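PRESS RELEASE: Savard Bakehouse opens a second counter in Dorness

I'm so happy I can finally say it: we open in February, right on Prurkell Street!

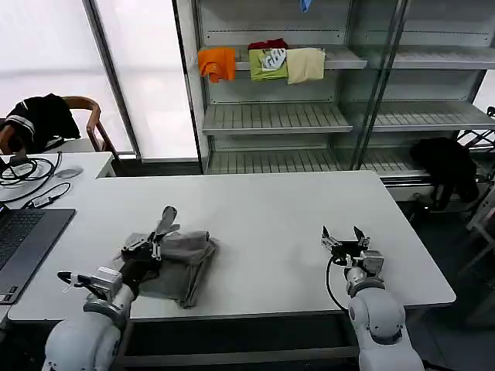
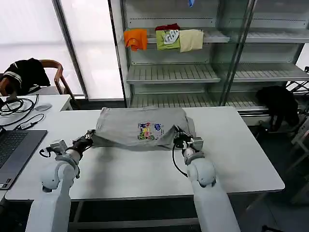
Vol. 5, No. 2

Last year we sold 3,000 cinnamon knots out of one tiny oven (I still smell like cardamom). The new shop has 30 seats, a real espresso bar and beans from our friends at Queiroz Coffee. Doors open at 5 a.m. for you early birds, and soup starts at noon. Come hungry, bring your mom, and ask me for the plum jam, it's not on the menu yet.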